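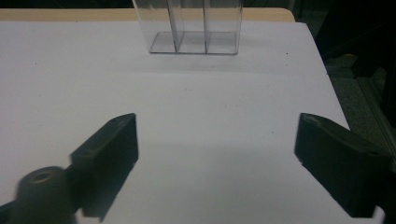

The Oswood four-cell box

I've been selling bead and button storage out of our shop in Dultdale for a while now, and this little clear box is the one I keep reordering. It's square, it's see-through, and it's split into four compartments by thin crossing walls. No lid to lose, no fancy inserts. You drop your stuff in and you can tell from across the room what's running low!

Mine mostly hold seed beads (I buy far too many), but they do just as well with buttons, snaps, sewing machine feet, bobbins or those tiny safety pins that always end up in the carpet. My friend Maja Duda keeps embroidery floss in hers, one color family per cell, and she's now on her fifth box and blaming me for it.

Which size do I want?

We carry the box in one size only. I did try a longer one from another maker last June and sent it back - the walls bowed if you looked at them funny. The Oswood feels stiff in the hand and sits flat, and the corners are easy to wipe out with a cotton swab.

If you sort by size as well as color, get two and put them side by side. For a big stash I'd look at the Tudomar drawer cabinet instead, which I stock too (it's heavier and pricier, but it closes, and that matters if you have a cat like mine).
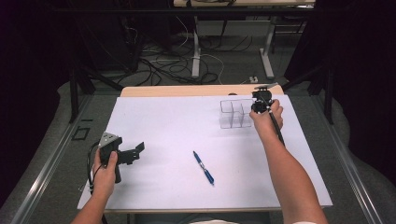 Ordering and care

Item number 546, sold singly or in packs of 3. Shipping is a flat rate on orders up to 60 boxes. Past that, write to me first so I can work out the cartons. Schools and craft groups, please do ask about the group price, I'm always happy to sort something out.

Wash it by hand in lukewarm water with a drop of dish soap and let it air dry. Please keep it out of the dishwasher, and skip window cleaner or anything with alcohol in it - I clouded one of my own that way and I'm still annoyed. Paper towels can leave fine scratches, so I use an old T-shirt.

Labels: the removable kind peel off fine if you don't leave them on for years. Leokadia Makowska wrote in to say she uses a grease pencil on the outside wall and rubs it off with her thumb, and I've switched to that myself.

What goes with it

The Lu bead scoop fits in the corners nicely, and the felt mats are back in the sand and gray colors. The green ones are still on their way. If you'd like one set aside, leave a note with your order and I'll add it when they come in.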